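Skin Care Theory, handout 6: moisturizers, and why your client's skin still feels tight

Okay, so this picks up where we left off with cleansers. I ran out of time before I got to the part everybody asked about, so I'm writing it up properly here and you can bring your questions to the practical. If you missed the cleanser session, get the notes from Amna Rana before you read this (she kindly typed hers up and they're better than my slides).

Let's start with the word "moisturizer," which drives me a little crazy. It sounds like one thing, but most creams on the shelf are doing two or three jobs at once, and clients get annoyed when the job they need isn't the one they paid for. 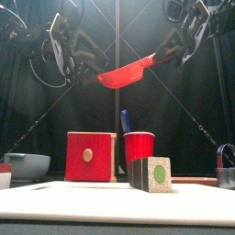 Department of Beauty and Esthetics, Brurkeck College

Humectants pull water toward the surface of the skin. Glycerin is the one you'll see most, then hyaluronic acid, then urea at low strengths. They feel lovely going on! But in a very dry room, with nothing on top to hold the water in, a client can end up feeling tight again before lunch. I see this every February, when the heating is on full blast and people come in telling me their serum has "stopped working."

Emollients fill in the rough bits between the flaky cells. Squalane, plant oils, fatty alcohols (yes, cetyl alcohol is a fatty alcohol, and no, it isn't the drying kind, please stop telling clients to avoid it). This is the group that makes skin feel smooth under your fingers.

Occlusives sit on top and slow down water loss. Petrolatum is the classic. Beeswax, lanolin and dimethicone belong here too, although dimethicone feels so light that people never believe me.

Now have a look at the label exercise from last time, the one with the Flovis day cream and the Sethi night balm. Water and glycerin come first in the day cream, with a bit of dimethicone lower down. The balm has no water in it at all. Put that balm on bone-dry skin and it has very little to hold in, so I'd have the client pat it on while the face is still damp from rinsing. We got into a bit of a debate over this at the end of class and I want to come back to it, as there's a fair point on the other side.
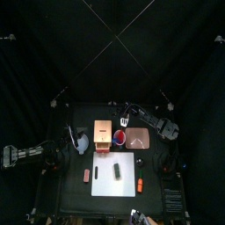

Fouzia Rizvi wrote to me afterward that damp skin is fine for a balm but she wouldn't do it with every product, and that her own cheeks sting if she puts an acid or a retinoid on before they've dried off. She's right, and I should have said so in class. Damp skin can let some actives in faster, and on a sensitive client you'll get redness you didn't want. So: plain moisturizer on damp skin, yes. Strong actives, wait until the face is dry, then moisturize over them.

How much to use? Less than the client thinks for a balm, more than they think for a lotion. Warm it between your fingers, press it in, and leave the rubbing for another day. Don't forget the neck. I've marked down so many practical assessments for a forgotten neck.

Oily skin comes up every single year too. Somebody will tell you they skip moisturizer because they're shiny by noon. Ask what they wash with first! If it's a harsh foaming cleanser morning and night, they may well be oily and dehydrated at the same time. A light gel with glycerin is a good place to begin, and you can keep the richer stuff for the patches that flake.

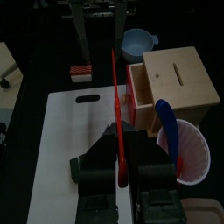 The same goes for combination skin, where you're allowed to use two products on one face. Gel on the forehead and nose, cream on the cheeks. Clients sometimes look at you as if you've suggested wearing odd shoes, but they come around once they've tried it for a week or two.

For next time, read the Pirkelik chapter on barrier function and fill in the label sheet for one product from your own bathroom. Write the first five ingredients, put H, E or O next to each one, and leave a blank if you're stuck. The sheet is worth 20 points out of the 50 for this unit. Hand it in to Laiba Kakakhel if I'm out on placement visits.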